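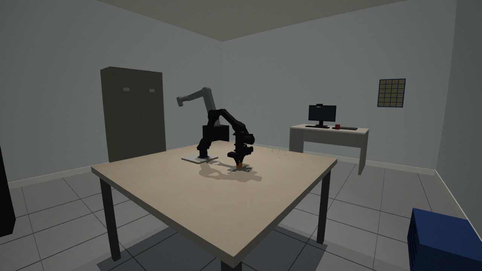 Senga Tosh wrote in after the first handout went round: the drip line on her bed ran fine for a week, then the far end went dry and the beans with it. Same thing at two other plots. So section 4 is redone. Use this one, bin the old sheet.

4. DRIP LINE SET-UP, SHARED BEDS

Applies to the long beds at the Lultow garden and the new ones on the Gidik side. Not the herb boxes, those stay on hand watering.

Before you start

Tap off at the post. Check it's off, the handle turns further than you'd think.
Timer out of its box, batteries in. Takes 2 AA, not supplied.
Have ready: filter, pressure reducer, main hose, drip line, tees, end caps, ground staples. All in the Jukard tub in the shed, bottom shelf. If the tub is short of something write it on the lid list.
Leave the drip line uncoiled in the sun for a while. Cold line kinks, and it won't push onto the barbs.

4.1 At the tap

1. Screw the timer onto the tap. Hand tight only.
2. Filter next, arrow pointing away from the tap.
3. Then the pressure reducer. Arrow same way.
4. Main hose onto the reducer. Check the washer is in. It falls out, look in the grass.

CAUTION: Do not leave out the reducer. Full tap pressure blows the tees off and floods the path. Happened in May, the wood chips ended up in Inna's lettuce.

4.2 Laying the line

5. Run the main hose along the short end of the bed. Staple it at both corners.
6. Cut one length of drip line per row. Cut square, use the snips and not a spade (yes, really).
7. Push a tee into the main hose at each row. If it won't go, dip the hose end in warm water first.
8. Push drip line onto the tee till it covers all the barbs. Tug it. If it slides off, trim the end and go again.
9. Lay the line with the holes facing UP. Old sheet said down. Down is what clogged Senga's, the holes sit in the mud and silt up.
10. Staple every 14 inches. Closer on the bends.
11. Leave the far ends open for now.

NOTE: No more than 6 rows off one main hose. Longer beds need a second hose from the splitter, ask Bảo Thái for one.

4.3 Flush, then cap

12. Tap on, slowly. Timer to MANUAL.
13. Let water run out of the open ends till it's clear. Dirt and plastic shavings come out first, keep going after that.
14. Tap off. Cap the ends.
15. Tap on again and walk the bed. Every row should be dripping, far end too. A hissing tee is not seated, go back to step 8.

4.4 Setting the timer

16. Hold CLOCK till it blinks. Set the time. Press again to save.
17. Press START, set 600 for 6:00 am. The display doesnt show the colon.
18. Press RUN, set minutes. Seedlings get short and often. Tomatoes and squash, longer with days off between. The chart is taped inside the shed door.
19. Turn the dial to AUTO. If you leave it on MANUAL it runs until somebody notices.

CAUTION: Leave the tap itself ON once the timer is set. Timer can't open a closed tap. Most "broken timer" messages are this.

4.5 Mulch

20. Straw over the line, a loose layer. Keep it off the stems.
21. Mark the main hose with a flag at each end so it doesn't get forked.

Looking after it

Rinse the filter every 2 weeks. Unscrew the cup, rinse under the hose, back on.
Open the end caps once a month and flush same as 4.3.
One dry spot in a row: clogged hole. Rub it with a thumb while the water's on. Still dry, lift the line and look for a kink.
Whole row dry: check the tee.
Everything dry: tap, then batteries, then filter, in that order.
Small leak or a fork hole: cut out the bad bit, join with a straight connecter from the tub.
Before first frost, take the timer, filter and reducer off and put them in the tub indoors. Caps off, let the lines drain. The lines can stay out.

Spare parts: Ngọc Văn has the shed key. Tees and caps also at Lý, by the register, ask for the half inch ones. The other size looks the same and doesnt fit.

Corrections to Thoa Đinh please, on paper in the shed mailbox. Section 5 (rain barrels) still to come.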